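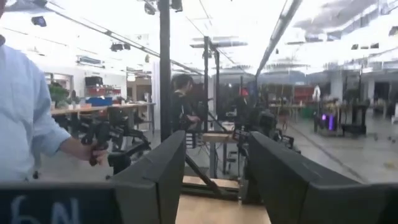
The workshop hall at Plukura, with the long table by the white wall.

Visit to the Plukura workshop, Fandonlow

I have wanted to see the Plukura building since August, when a neighbor told me that they open the doors to visitors two times in a year. I rent a small room where I repair and build things, and my problem is always the same: where to put the tables. So I went to Fandonlow mostly to look at how other people arrange a room for work. I registered on their page and received a confirmation the same evening, for 8 November 2023.

The way from the station is longer than the map shows. You must cross the canal by the second bridge, not the first one, and then follow the wall of the old Stilton warehouse until the green gate. The bell is on the left side of the gate and it is small. I walked past it and had to come back.

At the entrance they give you a sticker and a sheet of paper with the plan of the building. The hall has 700 square meters, the sheet says, and before it was used for storing paper rolls. The floor is still the old one in the first part, with marks from the heavy trolleys. They told us that the renovation was done in two steps and that the heating came only in the second. I kept my coat on for the first half hour.

What I liked most was the long table. It is light in color and it runs along the white wall, and people keep on it the things which belong to everybody. There is a stack of red bins, with a blue storage box lower down, and at one end stands a green plant in a pot. I have the same kind of bins at home but I never put them in one stack, they are always spread over the floor. I made a note about this.

The working places themselves are built with black posts, and between them there are tables of light wood. One of them is quite small, with a flat top, and I would like to have exactly this size for my own room. You can walk around it without moving a chair. I asked if the tables are bought or made in the house. The answer was that the tops are ordered from Ayaaba, already cut, and the rest is put together on site. A top of the small size costs them 300 with delivery. For me this is more than I expected, but my last table was cheap and it bends in the middle.

People continued with their work during the visit, and I found this pleasant. Our group was more than six persons and we tried to stand where we did not disturb. The guide spoke clearly and not too fast. He spent a long time on the question of noise – they put felt under the feet of the furniture, and the big doors are closed in the morning – and a short time on the lighting, which I would have liked to hear more about. My own lamp makes a shadow always on the side where I need to see.

After the hall we saw the store room and the kitchen. The store room has shelves up to the ceiling and a ladder on a rail. In the kitchen there was coffee, and a kind of flat cake with plums that somebody had baked. I had two pieces.

Some practical points for those who want to go. The visit is free, but you need to register. Bags must stay in the lockers, and the lockers take only a coin, so bring one. There is no parking in front of the gate. The tour takes a bit less than two hours with the coffee, and the last bus back to the station leaves soon after that. I took the canal path on foot instead, and at home I measured the free wall in my room. A table with the small top would fit if I move the cabinet.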